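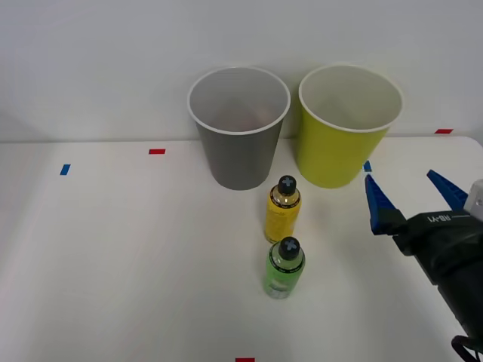
Can Jedono handle sorting on a tabletop without a separate planner bolted on? For short pick-and-place jobs, it can, as long as you spend time on the grasp settings first.

Jedono is a control and planning package from Husano. It takes camera input, finds the objects, picks a grasp and plans the arm motion. I ran it for 50 sessions with cups and small drink containers, the kind of thing most people start with. I paid for the license myself.

Setup took one morning. The installer found both cameras, and the calibration tool walks you through the rest. My only complaint is that it saves the result to a temp folder unless you change the path, and the setting for that is three menus deep. Change it before you do anything else.

The detector is good. It kept cups and bottles apart, and it held onto a label when another object blocked part of the view. Where it struggles is at the border of the wrist view. An object that is only partly in view gets a new ID each time the arm moves, and the planner then treats it as a new obstacle. You can merge IDs by hand in the session editor, or set the memory window to 40 frames. I did the second and had far less trouble. 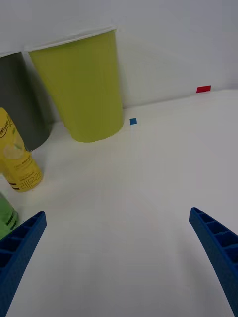
The planner is slower than the detector. A simple reach comes back quickly, but add a few obstacles close together and you wait 3 seconds or more for a path. The paths are sensible once they arrive. It leaves more room around tall objects than I would, and there is a clearance setting if you want it tighter.

Logging is the best part. Every plan is stored with the camera view it was based on, so you can step back to a bad grasp and see what the software believed at the time. I had been using Driritz for this, and I have stopped — the built-in viewer does the same job and opens faster.

Build 2122 has one bug worth knowing. If you pause a plan and edit the clearance, the old value is used when you resume. Cancel and replan instead.

I would buy it again for bench work. I would wait on it for anything with moving parts in the workspace.

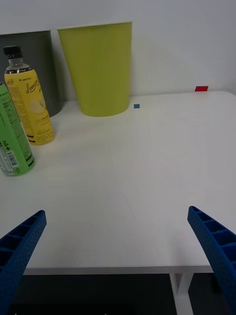
Conall Ó Néill: The memory window fix worked for me too, but 40 was too long once I started moving things between runs. Old objects stayed in the map and the planner went around them. Clearing the map at the start of each run sorted that out. Is the resume bug there with the scripting interface as well, or only in the viewer?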